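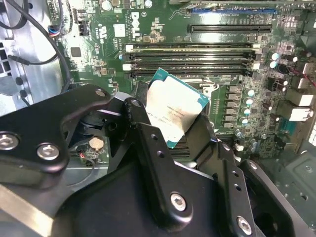

Print this page | E-mail this page

Robot Software, Unit 4: Placing a part from the wrist camera
Notes by Analyn Dela Peña. Lab sheet by Younes Hegazy.

Last week we moved the arm above a target using the fixed camera. This unit covers the last stretch, where the fixed camera can't see past the fingers and the wrist camera takes over.

1. Three frames
You need the pose of the part in the gripper, the pose of the socket in the camera, and the pose of the camera on the wrist. The last comes from hand-eye calibration and should not change during a session. If someone knocks the mount, calibrate again. Don't correct for it by adding an offset in your own code; we lost most of an afternoon to that in January.

2. Finding the part
A processor is a good case to start with. It is square, and the metal heat spreader has a clear outline against the border. Fit four lines to the outline and take the corners from where they cross. This gives you the tilt, but a square looks the same every quarter turn, so the outline alone can't tell you which way round the chip is. Use the printed text or the corner mark for that. If the text is too small to read, its direction still rules out two of the four answers.

3. Finding the socket
The part covers the socket just when you want to look at it. Estimate the board's pose from things that stay in view, such as the memory slots, which are long, straight and parallel. Then work out the socket position from the board model. Amaral stores these models as plain text, one feature per line.

4. Control
Run the image loop only down to the hover height. Below that, hold the sideways position and go down under force control. The Kerum driver accepts set-points at 200 Hz and the camera is much slower, so keep the last good estimate between images. Reject any image with fewer than 13 matched features.

Never drive the part sideways while it is touching the socket. Lift, correct, and go down again.

For the lab
Use the recorded run in folder 129. Plot the tilt estimate against time and mark each rejected image. Hand in the plot and your code, with one paragraph on the largest jump you find.

Last updated: January

Related items
Unit 3: Moving above a target
Hand-eye calibration, worked through
Amaral board model format
Unit 5: Force thresholds and retries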